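Keeping the Beltar loaf going: a talk with the baker at Hutsuliak

Notes typed up the same evening, so forgive the state of them. 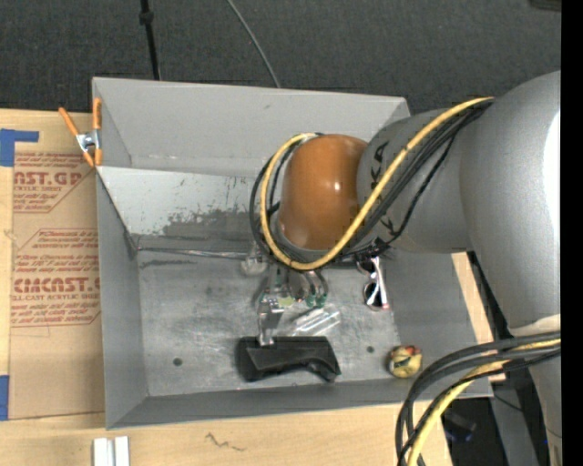 We met at the back of the shop, at 2 in the afternoon, which for a baker is bedtime. She had flour up to the elbow and a mug of tea she never got round to drinking. She didn't want her name used. "Put the shop's name in. The shop's the one that needs customers."

So, Hutsuliak. Bottom end of Moltton, next to the shoe repair. Green door, no sign to speak of. Rye, mostly, and a white tin loaf for people who won't be told.

The Beltar loaf is why I went. If you grew up round here you know it – dark, squat, caraway on top, a crust that'll have a filling out. It used to be in every bakery in the valley. Now it's in hers and, she thinks, one other, over at Dresimton, "but they put sugar in it, so I don't count that."

I asked where she learnt it.

"From my aunt, who was a dreadful teacher. She'd say, do it till it's right. Right how? Right like bread. I got no measurements off her at all. I used to weigh the bowl behind her back before she put the flour in and then again after, and write it on my arm."

Did the aunt ever find out?

"Oh, she knew. She started putting her thumb on the scale."

The dough is a sour one. The starter lives in a crock under the stairs, with a plate on it. I'd expected some story about it being a hundred years old and carried over the mountains in a sock. No. She made it herself, rye flour and water, after the old one died in a hot spell in August.

"People were upset. More than me. One woman cried in the shop. But it's flour and water, it comes back. Give it a week or so and you can't tell. I'd say the new one's better, it's less sulky."

Then a long bit about rye which I'll try and do justice to. Rye doesn't behave like wheat. You don't knead it, there's no stretch to get. You mix it, you leave it, you get it in the tin with wet hands and you stop fiddling. Most home bakers go wrong by adding flour when it sticks. It's meant to stick.

"If it comes away clean from your fingers you've made a brick. I get people coming in with photos on their phones, why's mine like this. Because you were frightened of it! Wet your hands and get on."

Baking is in two goes. Hot to start, to set the crust, then the heat comes right down and it stays in far longer than you'd think. After that comes the waiting. She won't sell a Beltar loaf on the day it's baked. It sits on the rack overnight, under a cloth, and goes out the next morning.

"That's the hardest thing to get accross. They smell it and they want it. And I say no, that's tomorrow's. They think I'm being awkward. But you cut it warm and it's gum, it drags on the knife, and then they tell everyone it's not cooked."

Has she lost customers that way? "A few. They come back when they want toast."

We got on to flour. She buys from a mill up the valley, sacks, and the price has gone up 2 times since last spring. She put the loaf up once and swallowed the other one. Hates doing it. There's a jar by the till for people who are short, no questions, you take from it or you put in. She didn't bring this up, I saw it and asked, and she looked cross that I had.

"It's just a jar."

Staff – herself, a lad on the early shift who does the tins and the ovens, and a student in the shop at weekends. She'd like one more pair of hands and can't find any. The hours put them off. She's up well before it's light and in bed when everybody else is sitting down to their tea.

"You don't get asked to things. After a while they stop asking. I don't mind that as much as I should. I mind missing the snooker."

I asked if she'd thought of writing the recipe down properly, a booklet or something. She had, as it goes. There's a school exercise book on the shelf over the sink, cover gone soft, half of it in pencil. She let me hold it but not copy from it. The Beltar page has 5 different amounts for the water, all crossed out but one, and next to that one it says "depends".

"Well, it does. Damp day, less. New sack, more. I can't put that in a booklet. They'd want their money back."

What would she tell someone starting from nothing?

"Buy decent salt. Get a tin that's smaller than you think. Make the same loaf every week and don't change anything untill you're bored of it, then change one thing. They all want to put walnuts in by the second go. Leave the walnuts."

And the caraway? There's an argument in Moltton about whether it goes in the dough or only on top. I've seen it get heated at a christening. Her aunt did both. She does top only.

"In the dough it takes over. You can't taste the rye. My aunt would say I've gone soft, and my mother never liked it at all, she picked the seeds off and lined them up on the plate."

By then the lad had come in to feed the starter and was waiting for me to shift off the bottom stair. I bought a loaf, yesterday's, and was told to leave it in its paper and keep it out of the fridge. Had it with butter and a bit of smoked fish. There's a heel left.

Hutsuliak is open mornings, closes when the shelves are bare. Cash is easier, she says, the card thing plays up. Beltar loaves can be put by if you ask the day before.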